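I caught up with the woman behind the Relledbridge toy library on a Tuesday, right at closing, and she talked while she locked the cupboards. She started it with 24 toys and a card table. Now there are almost 190 families on the books, some driving in from Barnetdale!

"People think it's all about saving money," she told me, "and sure, it is. But mostly kids get bored - so swap it."

I asked what goes out most. Play food, she said, straight off. Her own two would fight over it for hours.
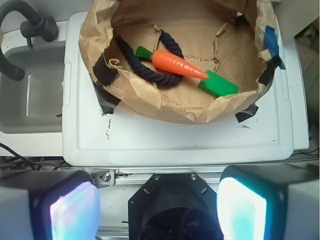
Loans run for two weeks, and she's pretty relaxed about late ones. "Just bring it back when you find it under the couch," she laughed. She'd love to open a second morning in March, if the hall has room.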